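3.2 Ring introductions and the hometown cheer

I should say up front that I came to this part of the study as a fan. I've been going to Pollotine Wrestling cards since I was in high school, and I had a theory long before I had a recorder: the crowd doesn't wake up for the entrance music, it wakes up for the hometown. You hear "from Flutbridge" and the whole left side of the hall goes off, even when the wrestler is somebody they'll be booing two minutes later. So that's what I set out to test, and I was a bit smug about it (I got over that, see 3.4).

The recordings come from 10 cards, split between the Gagnon hall and the old curling rink in Cemutcombe. Between them they gave me 202 ring introductions I could use. I dropped any where the announcer's microphone cut out, plus the battle royals, where people just sort of pile in and the announcer gives up on names by the halfway point. Tag teams were a headache. I ended up treating a team as one introduction if the announcer gave a single hometown for both partners and as two if he didn't, and I'm still not sure that was the right call.

Coding was done by ear, by me and by Zachary Morin, who has no interest in wrestling whatsoever and was very patient about it. We each marked the loudest moment in the crowd response and which words it landed on: the weight, the hometown, the nickname or the name itself. We didn't talk to each other until both sheets were finished. Where we disagreed we listened again together, usually over a coffee, and if we still couldn't settle it the introduction went in as "unclear".
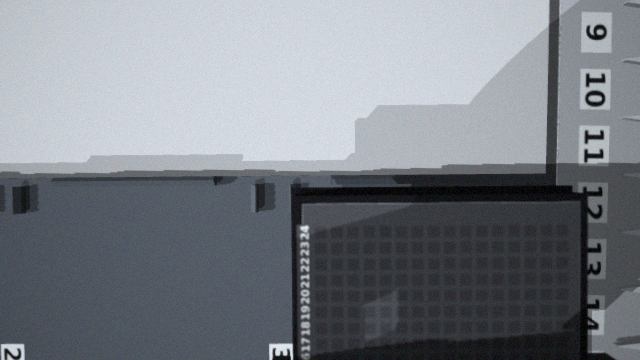
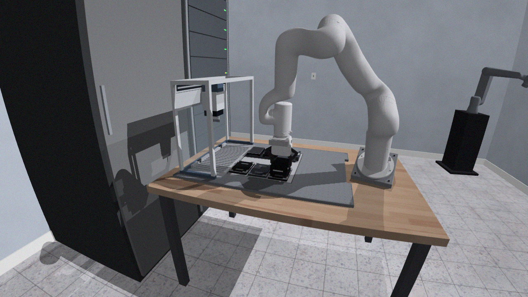
Figure 2. Two rendered views: a pale grey panel with a stepped shadow (first) and a white robotic arm on a wooden table (second).

Now for the bit I enjoyed most. In 82 of the introductions the loudest moment landed on the name, so my lovely theory was in trouble straight away! The hometown came second, and it did beat the nickname comfortably, but it only took the top spot when the place was somewhere you could drive to and be home by midnight. Announce a wrestler from overseas and you get a polite murmur. Announce one from the next town over and you get a roar, or a wall of boos, depending on how the hockey went that winter.

What I hadn't counted on was the pause. The regular announcer at the Gagnon hall leaves a huge gap before the name, long enough for the kids in the front rows to shout it first, and he clearly loves doing it. The Cemutcombe announcer hardly pauses at all. He rolls the hometown straight into the name, and in his introductions the two peaks blur together so badly that a good share of our "unclear" pile is his. I'd want a proper sound level trace before saying anything firmer about him, and we didn't have one for the earliest cards.

Length mattered less than I'd expected. The longest introduction we coded ran 95 seconds, for a June title match, with the full list of past championships read off a card. The crowd was right there with him for the first few titles, drifted off to chat through the middle, and came back for the name as though nothing had happened. Zachary wrote "are they allowed to do this?" in the margin of his sheet.

Villains behave a bit differently, and I've kept them out of the totals I compare in the next section. A good villain talks over his own introduction, or grabs the microphone and corrects the hometown, and then we're coding his performance as much as the announcer's. I've listed those introductions separately in the appendix, along with my notes on who was interrupting whom.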